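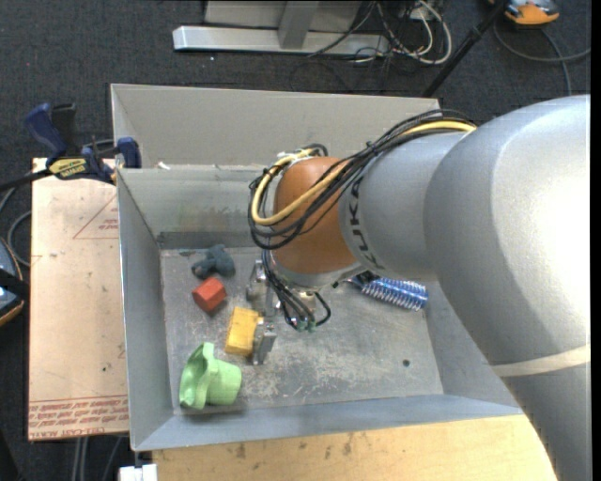
4. Running a Grasp Collection Session

This section covers one unattended session with the Funano grasp learning setup. It assumes the arm is calibrated (Section 2) and the Prallden server is reachable from the control PC (Section 3). A session is 1240 grasp attempts unless you change the limit in the session file.

4.1 Load the bin

1. Put the arm in the park pose and press the protective stop.
2. Take out everything left over from the previous session.
3. Place objects from one set only. Sets are listed in Appendix B. Blocks and odd-shaped items can go in the same bin if the set calls for it.
4. Spread the objects by hand. Nothing should be wedged under the rim.
5. Enter the set name in the session file.

Note: Scratches and worn patches on the bin floor do not need to be cleaned up or painted over. Models trained only on a clean bin did worse when Benvinda Moreira moved them to the second cell.

Caution: Check that the clamp on the bin is tight before every session. If the bin shifts, the workspace limits are no longer valid and the fingers can strike the wall.

4.2 Check the cables

1. Release the stop and jog the wrist slowly through its full range at 36 mm/s.
2. Watch the cable loops at the wrist joint. They should move freely and not pull tight at either end of travel.
3. Look at the hoses below the wrist. If one hangs lower than the fingertips, tie it back.

4.3 Start the session

1. Close the cell and reset the stop.
2. Run start_session with the session file as its only argument.
3. Wait for the first 50 attempts. They use random grasp poses and are scored but not used for training.
4. Check the log for "label ok" on each attempt. If labels are missing, stop and see 4.5.

After the random phase the policy picks the grasp point. An attempt is labeled a success if the fingers are still apart after the lift and the before and after bin images differ. Both tests must pass. Earlier versions used finger width alone, which missed thin objects such as brush handles.

4.4 Pausing

You can pause between attempts with the P key. Do not open the cell until the arm reports PARKED.

4.5 Missing labels

The usual cause is error 223, a dropped image. Restart the image service and resume from the last good attempt. If it comes back within the same session, send the log to Gareth Penrose.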